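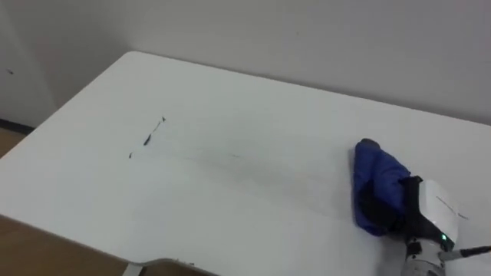

The mark on the white top.

Dark streak on a matte white table top - which solvent first?

2 min read

matte_finish
October 10, 2021

The table is a Motwood work table with a matte white top, bought from Corkik in Lultotley nearly 19 months ago. The care leaflet says "mild detergent only" and does not name the coating. I do not know if it is paint, melamine or something else.

There is a dark streak on the top. It looks like ink or dirt and I did not see how it was made. A fingernail does not catch on it, so I assume it sits on the surface and is not a scratch.

So far I have used warm water and dish soap on a microfibre cloth, with light pressure. The streak is a little greyer than it was. There is also some general grey haze over the top, which I take to be ordinary grime, and that lifts with soap.

I have methylated spirits, isopropyl alcohol, a melamine sponge and a bottle of Aidoo surface spray in the cupboard. What I want is an order of use that starts with the least risk. A shiny patch would bother me more than the streak does.

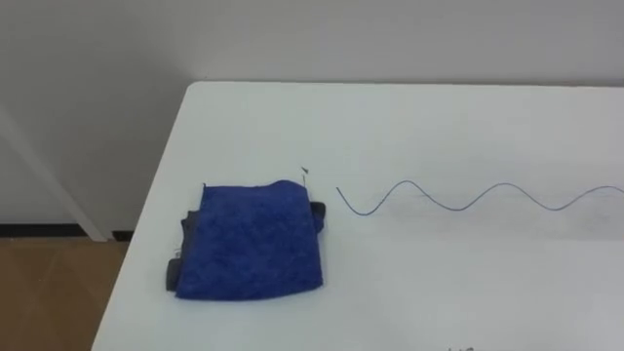

dulux_refugee

Put the sponge away for now. A melamine sponge is a fine abrasive. On a gloss surface it dulls the finish and on a matte surface it polishes it, and in both cases the patch shows when light comes in from the side. You can't reverse that without refinishing the whole top.

The order I would use:

Soap and water again, but leave the wet cloth lying on the mark for a while before wiping. Most people wipe too soon. Rinse with plain water and dry.

Then isopropyl. Test it underneath first, or on the back edge. Put a small amount on a white cotton cloth, hold it on the test area for two minutes, and look at the cloth. If the cloth picks up white, or the surface feels tacky, the top is painted and alcohol is softening it. Stop there. If the cloth stays clean, go to the mark. Dab from the outside in and turn the cloth to a clean part each time so you don't spread the colour.

Then metho, same test, same method. It is similar in strength to isopropyl for this job, but some inks respond to one and ignore the other. Open a window.

No acetone. It will go through most paints and can cloud some plastics.

Use white cloth for the solvent steps. Dyed cloth can bleed when it meets alcohol and then you have a second stain to deal with.

I can't comment on the Aidoo spray without seeing the ingredients. If it contains a wax or silicone it will leave a film, and the film will look like a shiny patch even though the surface under it is fine.

verandah_post

just use toothpaste, always worked on our school desks

dulux_refugee

Toothpaste is also an abrasive. Same objection as the sponge.

lowtack

Mostly agree with the long answer above. A few additions.

Work out what the mark is before you pick a solvent. Ballpoint is a dye in an oily carrier and alcohol shifts it well. Pencil and graphite are dry solids - a soft white vinyl eraser takes them off and alcohol only moves them about. Rubber scuffs, such as those from chair feet or the soles of shoes, also respond to an eraser. Printer toner should be lifted dry. Metal transfer looks like pencil but is more stubborn, and it turns up wherever a bare aluminium or steel edge has been dragged across a matte coating. The coating is harder than people expect and it files a little metal off the object.

So the eraser should come before any of the liquids, on a dry surface. It costs very little to try. Brush the crumbs off, don't rub them in.

For metal transfer a mild acid cleaner is the usual choice, the sort sold for ceramic sinks. Wet the area first, keep contact short and rinse twice. Test it underneath like everything else. Never use it with bleach or straight after bleach.

If the mark has got into the coating, no surface cleaner will take it out and you are into touch-up paint. Matte white is hard to match. I would live with the mark. 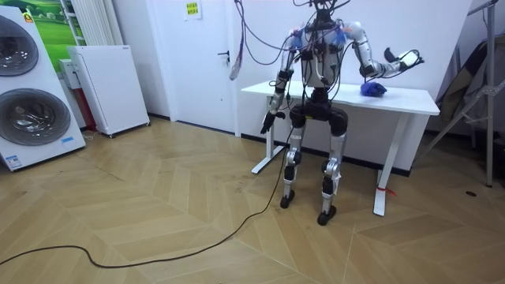 matte_finish

Does the eraser have to be white, or will the pink kind on the end of a pencil do?

lowtack

Use a white one. Pink erasers often contain pumice, and old ones go hard and leave a pink smear.

matte_finish

Noted. I will start with the eraser, then the longer soap soak, then isopropyl after a test on the underside. The spray lists a silicone, so I am leaving it in the cupboard.

Related

Removing tape residue from a painted door
Is melamine the same thing as laminate?
Yellowing on white shelves near a window
Metho or isopropyl for cleaning glass
Grey marks on a ceramic sink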